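Section 4. Recording a bag-packing task by hand guiding

Use this section once both arms have passed the joint check in Section 3. The example task is packing groceries into an open tote bag. Allow 2 hours for your first set of recordings.

4.1 Preparing the table

1. Clear tools and tape off the front rail before moving either arm.
2. Set the tote bag within reach of the left arm and spread the opening wide. Push the handles outward so they do not hang across the mouth.
3. Put the produce baskets and the shelf where the operator can reach each item without crossing the arms.
4. Check that the light on each arm is green.

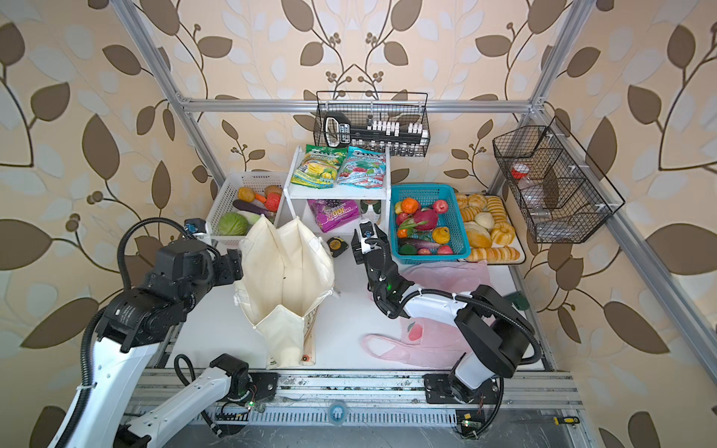 5. On the Danell console, open Teach and choose New Task. Type a short task name. The name cannot be changed after the first recording is saved.
6. Select the arm that will do the packing. The other arm holds its position until you release it.

CAUTION: Keep your free hand away from the joints while guiding. In hand-guide mode the arm will not stop by itself if a finger is caught between links.

4.2 Recording

1. Press and hold the guide button on the wrist. The arm goes slack after a short beep.
2. Lead the gripper to the item. Approach from above and close with the thumb switch.
3. Lift straight up until the item clears its basket or shelf, then move over the bag.
4. Lower the item into the bag before opening the gripper. Do not drop it from the rim.
5. Raise the gripper clear of the handles and let go of the guide button. The recording ends and is given a number.

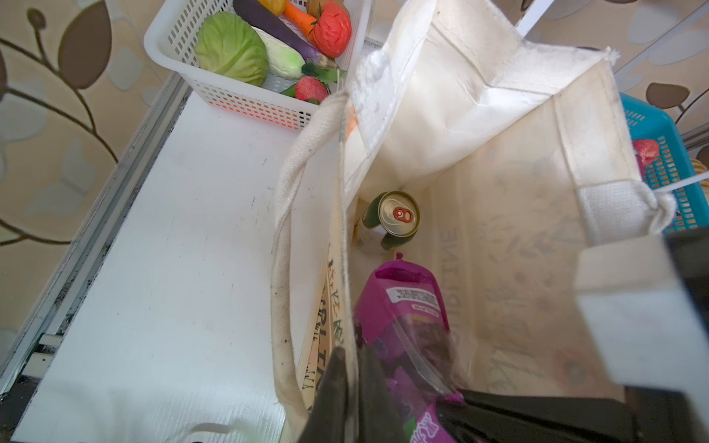

6. Play the recording back at low speed. Keep one hand on the stop button the first time.
7. If the gripper catches the fabric, delete the recording and repeat from step 1. Editing the path afterward gives poor results with soft bags.

Record at least 28 good runs for each item. Move the bag slightly between runs and change the order of packing.

NOTE: Cans and snack packages need different grip settings. Set the grip force under Teach > Gripper before you record, and keep it the same for the whole set.

4.3 Using remote control instead

Connect the Idia hand controller and choose Remote in the Teach menu. The steps are the same as in 4.2, except that the trigger replaces the guide button. Watch the wrist view when the gripper is inside the bag.

If the console shows code 229, the controller has lost its link. Release the trigger, wait for the arm to hold, and reconnect. Code 244 means storage is full. Export your saved runs before recording more.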